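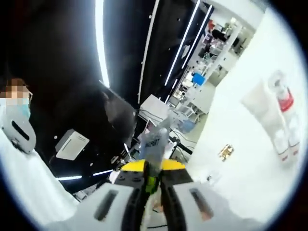

3.2 Collection of Hand-Held Demonstrations

Demonstrations were recorded with the Stusus hand-held gripper at two sites, the Atholm laboratory and the Picard annex. Each operator held one unit and guided it through the full task, from first approach to release, while a wide-angle camera on the housing stored video at a fixed rate. No robot arm was used at this stage. The final set holds 636 demonstrations of 11 tasks, of which nine involve soft or thin-walled packages.

Figure 3. View from the camera of a hand-held gripper during collection. The two fingers carry yellow pads near their tips; a translucent plastic item stands directly beyond them.

Soft packages were given special attention in the protocol. Their outline changes with every contact, and labels printed on them bend with the surface and with the lens. Operators were therefore told to approach slowly and to keep the fingertips in view until the grasp was complete. Recordings in which the fingertips left the view -- 126 in all -- were removed before training and are not part of the total given above.

Backgrounds were left as they were. Shelves, cables and lights were neither covered nor moved between sessions, and the faces of people were pixelated before the files were passed to Novura for labeling. Labelers marked the start of the approach, the first contact and the release. Where two labelers disagreed on first contact, the earlier mark was kept.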